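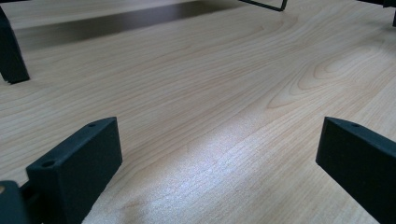
The equipment list for the second phase at the Ashby workshop fits on one sheet of paper. The operations lead who wrote it has been through nine versions since spring, and she keeps the old ones in the same folder.

"The first version had one line that said 'robot' and a number next to it," she says. "Everything else was going to come out of general supplies. You can guess how long that lasted."

Ashby does contract work for Sullel, which sells handling software to small warehouses and wants its systems trained on ordinary tabletop tasks: picking up, putting down, sorting, stacking. Most of that work starts with people using hand-held grippers. The arms come later, and they are the expensive part. The workshop has 2 of them now. The question for the coming budget year was whether to buy a third.

She decided against it, at least until August.

"The arms are not what we wait for," she says. "We went through the logs for the spring. When a station was down, it was a finger, a cable, a battery, or a mount that had worked itself out of position. An arm was the cause once. So I was about to spend the biggest amount on the sheet on the thing that gave us the least trouble."

The money went to hand-held units. The new plan calls for 10 of them, where the workshop had been getting by with six, and a shelf of spare parts that she prices as its own item. Fingers are the largest part of that. A printed pair costs the workshop very little in material, but someone has to print it, clean it up, fit it and check that the two sides close evenly. She budgets the time along with the plastic.

"If you only count the plastic, fingers are nearly free," she says. "Then you wonder where your technician's afternoons are going."

The current order with Trareck, the supplier, is for 50 pairs. Ashby used to print everything in house. She still prints when a shape is being changed, and buys once it has settled. Trareck quoted a lower price per pair on a bigger order, and she turned it down. The finger design has changed twice since she took over the budget, and there is a box of the old ones under a bench that fits nothing in the building.

Tables were another surprise. The plan had assumed the workshop would use what it had, a mix of folding tables and a couple of old desks. They wobbled, and they were all different heights. She replaced them over two budget periods and now pays for the surface as well as the frame.

"I get asked why there is furniture in a robotics budget," she says. "Because everything sits on it. If I buy a cheap table, I buy it again."

She wanted wood tops and got them, after some back and forth with Sullel, who would have accepted plain white. Her argument was that customers' work surfaces come in all kinds and the training work should too. Sullel agreed to a mix. Lighting comes out of the same line, and she says she underestimated it – she had put down lamps and forgotten stands, clamps and the electrician.

The item she gets the most questions about is storage. The software side at Flornelholm, where the recordings are processed, asked for more drives than she had allowed. She moved money over from travel and wrote a note on the sheet so that whoever does the next version will know it was not a one-time purchase.

The plan is built on 355 hours of usable work a month across all the stations. She is careful about the word usable. Setup, calibration and repeats are not in it, and an earlier plan that did include them made the workshop look much better supplied than it was.

"I started with the number of hours we owed and worked back to the equipment," she says. "Before that we started with a catalog."

Her advice to another small shop is mostly about order of purchase. Get one station working all the way through, with its table, lights, gripper, computer and storage, and run it for a month before buying the next. Write down every part that gets replaced. Ask the supplier how long a replacement takes to arrive and then ask one of their other customers the same thing. She did that late, and the two answers were three weeks apart.

The third arm is still on the sheet, in the bottom row, with no amount filled in. The quote she had for it has expired and she has not asked for a new one. She will look at the summer logs first – if the arms start to show up in them, the row gets a number.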